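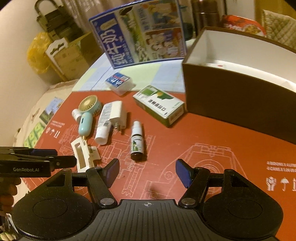 A reddish-orange mat printed with white line drawings of mechanical parts.

The drawing archive at Bekby holds 1,401 sheets, and the person who has catalogued them for the past 13 years does not much care for the word "blueprint". Most of the collection is ink on linen. Some is pencil on tracing paper, and a small part is true cyanotype, kept in separate drawers away from the rest.

"People ask for the blueprints and I bring out a white sheet with black lines on it," the archivist says. "They think I have misheard."

The sheets came from Sorent, a pump and valve works that closed its drawing office in stages. Of the total, 1,077 have been flattened, numbered and entered in the register. The remainder are still rolled, several to a tube, in the order in which they left the building. That order is being kept until each tube has been listed.

Flattening is slow. A rolled linen sheet is left in a humid chamber overnight, then laid between blotters under boards. The archivist changes the blotters in the morning and again before going home. Tracing paper gets less moisture and more time. "It cockles if you hurry it," the archivist says. "Linen will forgive you, but the ink might not, so I test a corner first."

Line weight is the part of the subject on which the archivist talks most freely. The office used three thicknesses: heavy for visible edges, medium for hidden detail and thin for dimensions and centre lines. A later head draughtsman dropped the medium line, and for one run of valve bodies the hidden edges can be told from the dimension lines only by their dashes.

"On a clean sheet that works. On a sheet that has been folded in a fitter's pocket, you lose the gaps and the dash becomes a line. I have 34 sheets where I can't say for certain what is a bore and what is a measurement."

Those are marked in the register with a query. A second set, made for the branch works at Mallen, may settle some of them, though the two sets were revised separately and the issue letters do not match after F.

Readers are admitted by appointment and may use pencil only. Copies are made on a flat scanner at full size, in two passes for anything wider than the glass. The next tube to be opened is labelled "Shemweta, glands and seats", and the archivist expects to start on it in October.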